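2021-11-18

## Geschirr offen lagern, zweiter Anlauf

Der Hängeschrank ist seit Februar weg, das Geschirr steht seitdem offen auf dem Tisch. Der erste Aufbau war ein Stapel: Teller unten, Schalen darauf, Becher ganz oben. Für den untersten Teller musste jedes Mal alles herunter. Der Ersatz besteht aus Einzelteilen, die ich nach und nach bei Larora und im Restpostenladen in Grotden gekauft habe.

Der Tellerständer ist aus Holz und arbeitet mit vier kurzen Zapfen. Der Teller liegt schräg darin und lässt sich mit einer Hand am Rand greifen. Für flache Teller reicht das. Bei tiefen Tellern liegt der Schwerpunkt zu weit vorn, die bleiben liegend gelagert. Einen zweiten Ständer habe ich wieder zurückgegeben — die Zapfen waren nur gesteckt und drehten sich mit.

Der Becherbaum braucht wenig Stellfläche, aber Höhe. Unter einem Regalbrett wäre er unbrauchbar, weil man die Becher zum Aushängen leicht anheben muss. Ich bestücke ihn immer gegenüberliegend. Einseitig beladen kippelt er, sobald man den letzten Becher abnimmt.

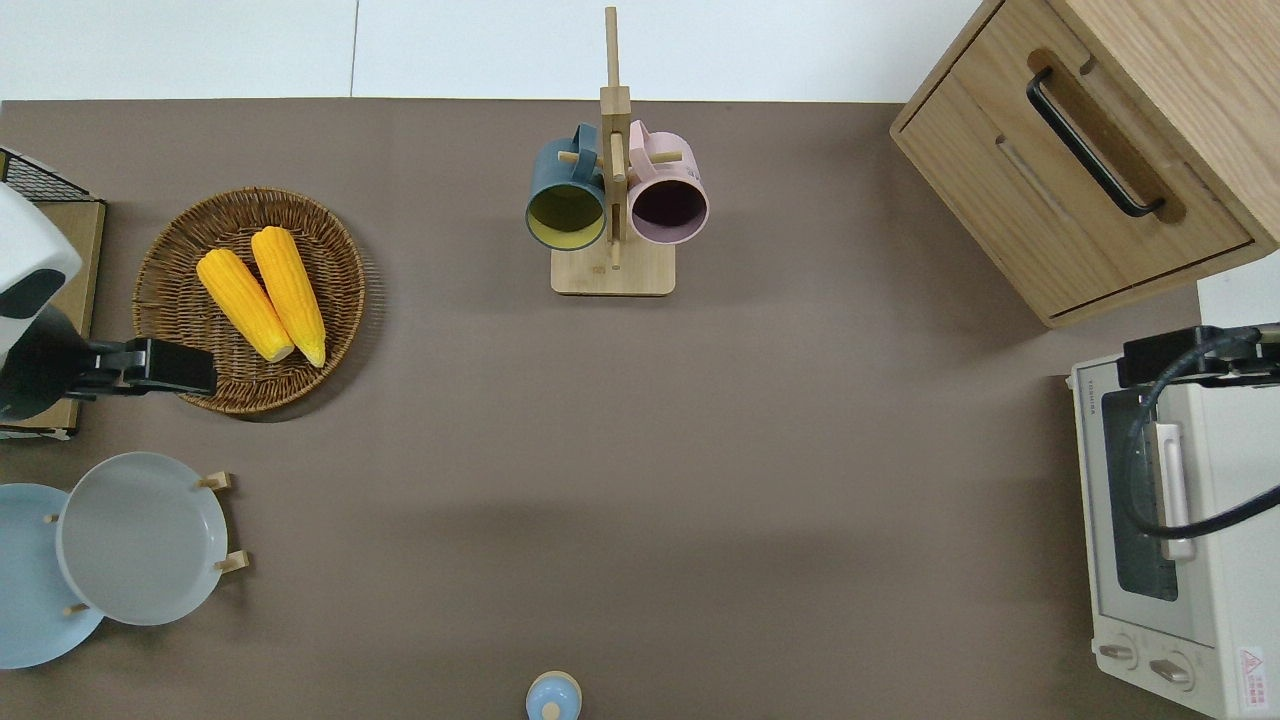 Mais, Zwiebeln und alles andere, was Luft braucht, kommt in ein flaches Korbtablett. Geflochtene Ware hat den Nachteil, dass sich Krümel in den Windungen festsetzen. Ausklopfen und einmal im Monat trocken ausbürsten genügt. Nass gereinigt hat sich mein voriges Exemplar der Marke Bai verzogen und stand danach nur noch auf drei Punkten auf.

Zur Anordnung: Alles steht am Rand, die Mitte bleibt Arbeitsfläche. Ein Schneidebrett und eine Schüssel müssen nebeneinander Platz haben, sonst wandert beim Kochen doch wieder etwas auf den Boden.

Holzteile öle ich zweimal im Jahr dünn ein, überschüssiges Öl nach einer Viertelstunde abnehmen. Das Hartöl von Lendham gibt es in der 750-ml-Dose, für Kleinteile ist das viel zu viel. Die angebrochene Dose steht kopfüber im Keller, damit sich keine Haut am Deckel bildet.

Offen ist noch die Frage der Topfdeckel. Sie lehnen derzeit hinter dem Brotkasten und rutschen.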